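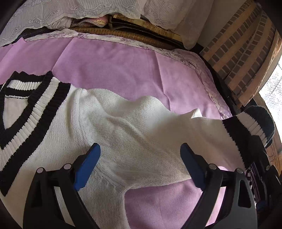

Brusard's sales desk wrote back that I should buy two grippers at once and skip the spares kit. I went the other way. One Vorov hand gripper at 1,695, plus 459 for fingertip pads and a wrist strap, and I'll see in September if a second one makes sense.

The pads are what I'm budgeting for. Knitwear is most of what I want to record, and the quote from Prendergast had pads at a price that looked fine until I multiplied it by 11 months. Drument sells them in larger packs, but shipping eats the difference.

My target is 1,000 folds of sweaters and vests before I spend anything on an arm. The arm is the big number and I don't have a firm quote yet - two of the three suppliers want a call first. Storage drives come out of the same pot, so those get ordered next.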